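Notebook, pouch planting – May 7, 2025

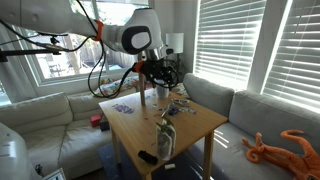

The table before clearing. Pouch to the front, stickers to the left, clips where clips go.

Carried on with the clear pouches. Plan for the day was to settle the fill, settle the clips and get the table back to a state where a person could put a plate on it. Managed the first, partly the second. The plate will have to wait.

State of the table first, as Ruan asked for a record of what lives on it and I said I'd do it properly. It's the square one between the couches, honey-coloured, top a bit scuffed. The scuffs are old, I'd like that written down somewhere. On it when I got going: the planted pouch, the purple and lavender sticker sheet, a small white cup, the thin stick, a spread of clear plastic bits with clips in among them, the dark blue thing that has been in with the clips for days, and something black at the very front edge that I took for the remote and left alone. Crumbs of this and that over the rest. Something small and white on the floor, which I stepped round all morning with great care and never picked up.

Clear plastic on a pale table is a nuisance, by the way. You sweep your hand over what looks like clean wood and half of it clicks. I'd like all future clear parts to come in red.

Pouches

Still using the Firkix pouches from the October box. They stand up on their own once there's enough in the bottom and fall over sideways if there isn't, and the line between the two is finer than the packet suggests. Weighed the one that has been behaving itself: 156 g with the sprigs in. I've put that on the inside cover as the number to aim for. Covadonga says weight is the wrong thing to go by and I should be looking at how far the base has spread. She's probably right. The scales were out, though, and the ruler wasn't.

Filled two more to compare, same size pouch. One got the dark mix up to the fold line, the other got the mix with grit under it.

Mix only: stands, but slumps to one side if you nudge the table. Looks like a bag of something you've been asked to hold for a neighbour.

Grit under mix: stands well, base goes out flat, corners fill. You can see the layer through the side, and Clodagh M. thinks that's the selling point and I think looks like a geography lesson. Outvoted by one person, which seems to be how it works now.

Grit it is. Rinse it first. I didn't, and the inside of the pouch has a grey bloom up to the fold that won't wipe off without taking the plants out. The second one I rinsed in the kitchen sieve and it came up clear. The sieve has been washed. Anyone who finds grit in the rice this week is imagining it.

Sprigs

These go in at the open top and you have to be gentle about it. What works is to make the hole first with the end of a stick, drop the sprig down beside it, then draw the stick out and let the fill close up. What doesn't work is pushing the sprig in by hand and hoping. Lost a couple that way, bent just above the fill line, and they're in the white cup with some water to see if they'll forgive me.

Leave the tops poking well out. I trimmed one set level with the rim on the grounds of neatness and it looked like a salad. Ultan came through, said "is that lunch" and kept going. Noted as user feedback.

Sticks

Thin, light-coloured wood, from the bag Ruan brought back from Trestetley. Good length for making holes, and long enough to serve as a support if anything ever grows tall enough to want supporting. Ends are blunt. I sharpened one and it went straight through the bottom of a pouch on the first go, so the blunt ends are a feature. The pouch has been retired. The puddle was small and went mostly on me.

Marked a stick at the depth of the fold so the holes all come out the same. Pencil rubs off. Tape stays on but drags fill up with it when you pull out. Went back to pencil and redid the line every time, which is dull and takes a moment and is fine.

Clips

Not going as well. The idea was to close the pouch partway at the top so it keeps its moisture, with a gap left for the greenery. Tried the small ones first. They hold the plastic well enough on a dry rim, and slide off in their own time on a damp one. There's no warning. You hear a tick and there's a clip under the couch.

Things tried on the clips:
– Wiping the rim before clipping. Helps. Stays on until the rim fogs again.
– Folding the rim over once, then clipping. Helps more, but the fold crushes the sprigs on that side unless you part them first.
– Folding twice. Pouch closes, plants look arrested.
– One clip at each side with the middle left open. Best of the lot. The opening goes into a sort of eye shape, and the greenery comes up through it quite nicely.

Last one gets carried forward. Covadonga wants to try the wider Lurnemmont clips and has gone as far as putting them in the basket online. I've asked her not to press the button until we've used up at least one of the bags we own. We own a number of bags I'm not going to write down.

Stickers

The patterned sheet is for the fronts of the pouches, one each, low down so it covers the place where the grit meets the mix and everyone can stop arguing about geology. Tested the stick on an empty pouch: goes on flat, lifts without tearing if you go slowly, leaves a faint tacky patch. On a filled pouch it's harder. The side is curved and gives under your thumb, so you get a crease through the middle. The answer must be to put the sticker on before filling. I wrote this down last time too, see a few pages back, in capitals.

Colour: I was against the purple. Against the green it's not bad. I'd be obliged if this page wasn't shown to Clodagh M., who chose it.

Water

Used the 795 ml bottle for the whole session and there was still some in it at the end, so these things drink very little. Trickle it down the stick and it goes where you want. Pour it and it finds the gap between the mix and the plastic and runs straight to the bottom, where it sits and looks at you. No drain hole, obviously, so whatever goes in stays in. Ruan suggested a pin prick. Reminded Ruan about the puddle.

Table

Cleared from the back to the front, which was the wrong way round, as everything I hadn't decided about travelled along ahead of my arm and finished up at the near corner in one heap. Sorted the heap. Clips to the biscuit tin, clear bits to the bag marked Hayes (it had something else in it once, no one recalls what), stickers under the big book so they stay flat.

The dark blue object is still unclaimed. Asked round. Covadonga says it's mine. It has gone in the biscuit tin with the clips, where it'll no doubt feel at home.

Wiped the top down with a damp cloth, then a dry one. There's fill in the join along one side that wants a soft brush and some patience, so I've left it for whoever has either. The rug got some too. It's dark blue and so is less fussy about showing it than the carpet at Clodagh's, but please shake it out of doors and please not over the bins, as the wind comes round that side of the house.

I'd quite like a tray. A plain one with a lip would do, big enough for one person's mess. Every problem in this section is a tray problem. Put it on the list under the brush.

Next time

Stickers on first. STICKERS ON FIRST.
Rinse the grit and not in the good sieve.
Make up 5 with grit under mix, one clip at each side, and leave them standing for a week without anyone "just tidying" them.
Check the bent sprigs in the cup, and tell Ultan it isn't a drink.
Try the side clips on a pouch with the rim dusted dry. Covadonga thinks a bit of kitchen paper left in the fold would do it. I think it'll go to mush but she can have a go.
Ask Ruan how many sticks are left in the bag and whether the place in Trestetley is still open.

Added later, C. M.: Read this page. The purple was the right choice. Small white thing on the floor is now on the mantelpiece, I don't know what it is either.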